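Robotics club: laundry task

The Murnora robotics club is spending July on cloth handling. Students drive the arm by hand and save each run, and the total now stands at 3,016 runs, of which 2,789 passed review. Picking one piece out of a pile in the corner is still the slowest job. 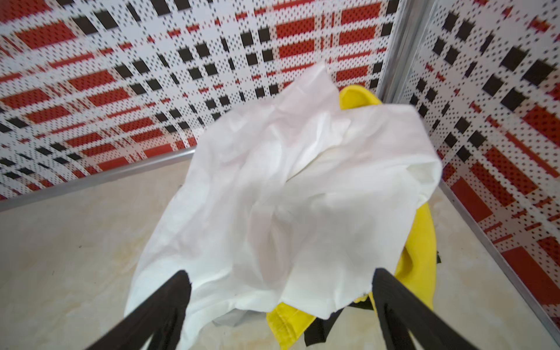
New members start with single cloths and move on to piles after 13 saved runs. The club room opens at 4 p.m., and there is space for 19 students.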